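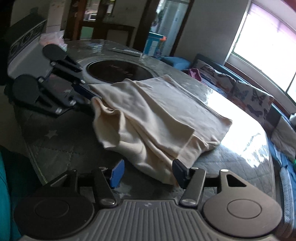 Notebook, October, after lunch

5 min read

Cloth folding again, both hand grippers, same long table. I wanted 44 clean demos of the big cream one before quitting and I'm not there yet, so these are my notes while my wrists recover (they're not happy with me!).

Main thing I learned this morning: go slower at the pick-up. When I hurry, I pinch two layers with the left hand and then the whole fold comes up crooked, and if I fix it halfway through, the demo teaches the fixing too. Gervasio Painemal says keep a few of those in on purpose, so the policy sees a bad grab and a recovery. Fine, but I want them tagged. I kept 5 and put "regrab" in the name.

The order I've settled on, for whoever takes the next batch:

Left hand takes the left corner first and just holds it. Right hand comes in low with the jaws open and waits for the cloth to stop swinging. Then close, pull toward the window side, lay it down, smooth once. Only once – I keep wanting to pat it flat like I'm doing laundry at home, and every extra pat is another thing for Balo to copy.

The glossy table cover is a mixed bag. Cloth slides on it really nicely, which makes spreading easy, but the glare off it on the window side is strong and the tracking on Pernwood dropped out 3 times when I leaned that way. I started over each time. Might try later in the day when the sun has moved, before anybody starts hanging blankets over the glass.

Also, please don't tidy the table between takes! The round thing and the bits at the far end can stay. We said we wanted lived-in rooms for this set.

Still to do: redo the session where I forgot to zero the grip width, ask if Fiore can replay the slow ones at normal speed, and try one with the cloth starting in a proper heap. My guess is the heap takes me twice as long. Gervasio thinks I'm being gloomy.

7 comments · 2 shares

Recent entries
Wandimel: first replay of the towel set
Swapping finger pads on the left gripper
Pernwood tracking dropouts, continued
Balo and the sock problem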